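## Chapter 4: The Gripper That Was Sure It Had Something

The Tisdale bench arm had a simple job. It reached down, closed its fingers, lifted, and reported "part held." In February it reported "part held" 1,000 times out of 1,000, a score so good that the team at Saltau printed it out and taped it to a door. The bin at the far end of the line held 10 parts.

The arm wasn't lying. It had been asked whether its fingers had closed, and they had. Whether anything was between them was a separate question, one left out of the program.

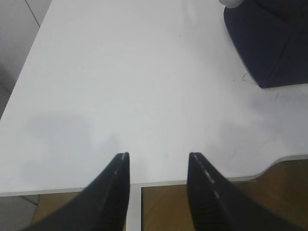

Faults like this are called *silent failures*, and they are harder to live with than the noisy kind. A jammed motor stops and complains. A silent failure keeps excellent records. The Pringle controller logged every empty trip as a success, then used those successes to skip its own safety check - a feature the manual described as "adaptive."

In this chapter we follow the fault from the fingers back to the line of code that let it through. You will need the wiring chart from Chapter 3 and some patience with the Zarnska log format, which puts the newest entry first, except when it doesn't.

### 4.1 What "Closed" Means

Start with the finger motor. It knows its own position and very little else.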